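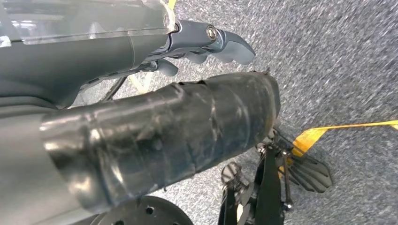

Dernière modification de la page : 15 novembre 2018

Ticket Skirnent, cellule Dauda. Statut : en attente.

Constat : gaine de ruban noir plissée, bords déchirés à une extrémité. Pince ouverte, sans pièce.

Règle de site Grenumex : le ruban adhésif ne vaut pas fixation permanente. Reprise exigée sous 9 jours.

Actions :
- vitesse limitée à 100 mm/s environ ;
- gaine à remplacer, 2 colliers au minimum ;
- marquage jaune au sol à contrôler.

Clôture après 3 cycles à vide. Copie à Heltstead.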